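Sterkier Tabletop Arm — Household Tasks

The Sterkier is a single-arm unit for table-height work in homes, canteens and small workshops. It is supplied by Timusness with one gripper, one wrist camera and a clamp base. Delivery takes 28 working days from confirmation of the order.

Prospective buyers regularly ask whether the unit can take over clearing and washing up. At present it can do part of that work. In our own trials the arm completed 282 table-clearing runs using plastic bowls, cups and flatware. Lifting and stacking were dependable. Wiping was less so — crumbs that settle along a molded ridge or between raised ribs are often left behind, and a person should check each bowl before it is put away.

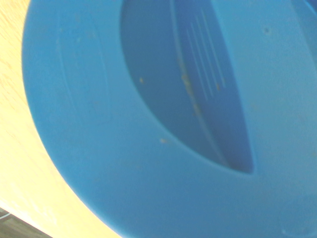
Customers should therefore plan for supervised use. Glassware, sharp knives and hot pans are outside the approved task list. Shop-floor duties are limited to sorting light parts into open trays, with a maximum load of 2 kg.

Software updates are included for the first year. Questions about task approval may be sent to Rosângela Medeiros, Product Support. Requests for an on-site assessment are handled by Kedir Abdella.

Related items
Sterkier Clamp Base, Wide
Sterkier Soft Finger Set
Stosura Sorting Tray
Teixeira Mobile Stand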